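Home | Topics | Sound | Quizzes | Ask Morby

Why do some walls have tiny holes?

Clap your hands in an empty gym. Hear that ring? Sound bounces off hard walls like a ball, and the bounces pile up until it's tricky to hear your friends. That's an echo, and people who design rooms have a clever way to calm it down!

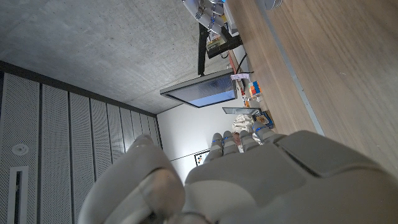
Sound is really a wiggle in the air. When it hits something hard and smooth, most of it bounces right back. Acoustic panels work differently – those pale gray ones are covered in a fine grid of tiny holes, and they stand in tall strips with concrete above them. Wiggling air slips into holes like that, rubs against the sides and loses energy.

Try it! Clap in your bathroom, then in a closet full of clothes. Which one sounds quieter? Soft clothes are full of little gaps – they soak up sound too!

Filed under: Sound and Hearing, Buildings

© Grirkix Kids | Contact us | Back to top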